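Progress report to Rendow: play food and table-setting sets, January

We have spent 1350 of the grant so far, nearly all of it on table items. What follows is where things stand, including the parts I am not happy with.

The Zitgate order came in two deliveries. The plates are fine. They have a wide rim and a shallow well, and the color is easy to tell apart from our tables. The play food is harder to defend. The catalog promised 100 pieces, and a good share of them are repeats that add little to a place-setting activity. I would not reorder the same box, and I have asked for a credit.

The activity itself is simple: a plate in the middle, a few foods beside it, and the job of moving food onto the plate and clearing it again. The proposal claimed that toy food would hold attention longer than plain blocks. I have 3 sessions of notes and they do not settle it either way. I would ask that the claim stay out of the Flastance summary until we have more to go on. 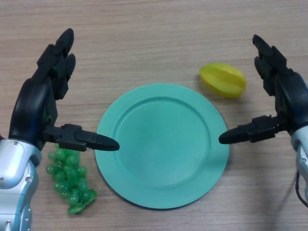

*Teal plate, still empty, with the green toy grapes beside it on the table.*

Grapes are the piece I have the most doubts about. A bunch is an awkward shape, narrow at one end, and it can be set down any number of ways. Our score sheet says "on the plate" and leaves it there. Does a bunch hanging over the rim count? Two of our sheets answer that differently, so those scores can't be compared. The sheet needs a rewrite before any more sessions are scored.

Storage at the Adjei room is still unsolved. The shelf we were offered is too shallow for the bins, and food and plates are being packed together.

Requests for the next period:

- 500 for bins and replacement foods, none of it for more plates
- approval of a new score sheet with a clear rule for the rim
- a later due date for the first results table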